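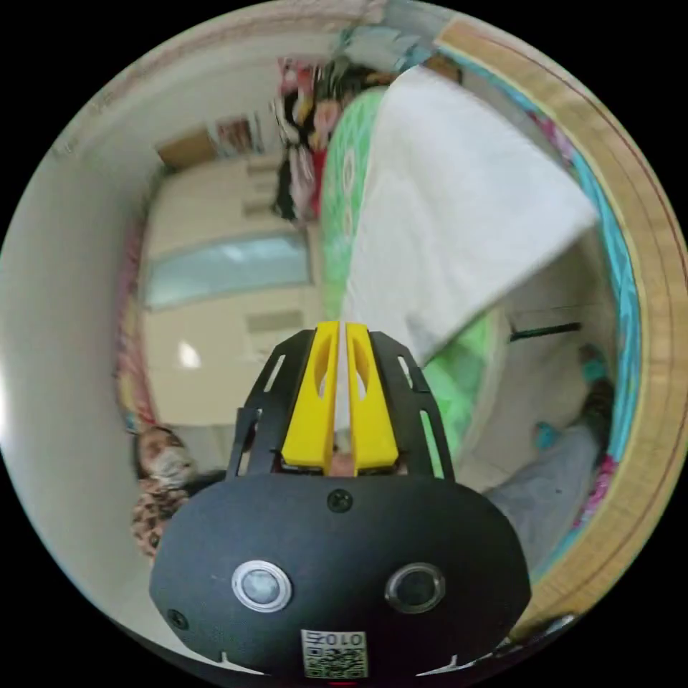
I do all our sheets and towels at home and I'm losing the fight with yellowing. We moved in May and the new place is on a well, and ever since then my whites have been drifting toward the color of weak tea. It's worst on pillowcases. White fabric is what I'm trying to save, so I'd like to hear from people who have pulled things back from this without wrecking them. I've tried bleach (twice, a full cup each time) and I swear it got worse! I also ran a load on hot with double detergent, and now the towels feel stiff. Is it the water, or am I doing something dumb?
Rebecca Cocco, July 11, 2022

3 answers

Lucian Ilie
Stop with the bleach. If your well has iron in it, chlorine bleach turns the iron to rust right there in the cloth, and that's your weak tea. I went through this for a whole summer. Get a rust remover that says it's safe for laundry, follow the label, and never mix it with bleach - rinse everything really well first if there's any left in there. Then cut your detergent back to what the box says. My towels took 4 washes before they felt like towels again. Oh, and get the water tested, my county did it by mail.

Aldo Piras
Just buy gray sheets lol. I did and I haven't thought about it since.

Cengiz Yüksel
Agree with Lucian on the iron, but pillowcases being the worst makes me think some of it is skin oil and face cream. I soak mine overnight in warm water with oxygen bleach (the powder kind, not the chlorine stuff) and wash as usual in the morning. Do the rust treatment first, though, and check the care tags. We ended up putting in an iron filter, which cost us 842 dollars with the install, and my wife still brings up the price.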